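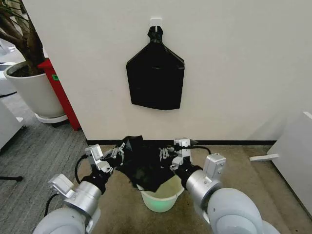

Clender laundry planner: gallery

Release 2 of the Clender planner, August 2018. Software by Adebayo Ogbonna and Nélida Sepúlveda, Etdale workshop.

Clender is the part of our software that decides what two arms should do next with a piece of cloth. It takes in the head camera view and the joint positions, picks a short action, and passes it to the arm controller. This page goes with the release and covers the basket and hook task, which is the one most people ask us about. The build notes are kept separately.

Cloth in both hands, over the basket

Dark cloth is the harder case for the perception code. Folds in black fabric give very little contrast, so the outline has to do most of the work. The old version tried to find corners straight away and often settled on a fold. The new one finds the outer edge of the whole bundle first and leaves the corners until the cloth has been spread.

While both grippers have hold of the cloth, the planner treats the arms as one system. Neither may move further from the other than the last measured width of the bundle. This limit is set in the task file and can be changed without a rebuild.

The basket is modelled as a rim and nothing else. Anything hanging below the rim line is marked as "inside or unknown", and cloth lying over the rim is given its own label, as it tends to drag when the arms lift. The see-through plastic gave us trouble in May, when the depth readings went straight through the side. Using the rim alone got round it.

The garment on the wall

A small white adhesive hook holds a black garment against the white wall. For the segmenter this is the easy one: dark on light, nearly flat, with a clear neck and shoulders. We use the same network for hung and crumpled cloth, and the two cases are trained together from 1363 labelled views. Adebayo did the labels for the hung garments and Nélida did the rest.

The hook itself is small and nearly the same colour as the wall. Its position is stored in the room map and the camera is only used to correct it. If the correction is too large, the planner stops and asks for the map to be checked.

Keeping clear of everything else

The pot plant, the red stand and the white cabinet are all entered in the map as plain boxes with a margin of 50 mm. The small white handle or tab sticking out by the cabinet has a box of its own. Thin leaves are left out of the map, and the arms are kept away from that corner altogether.

Timing

A planning step is allowed 2000 ms. If no safe action is found in that time the arms hold still and the step is run again with a fresh view. Sani, our logging tool, records each step with the reason it was chosen, and the log can be played back next to the camera view.

Known problems

- Two dark items in one bundle are still read as a single item.
- Sleeves turned inside out are labelled as folds.
- The Prodov simulator makes cloth too stiff, so grip settings tuned there need to be lowered on the real arms.

Task files and the room map format are in the downloads section. Please send faults to Nélida with the Sani log attached.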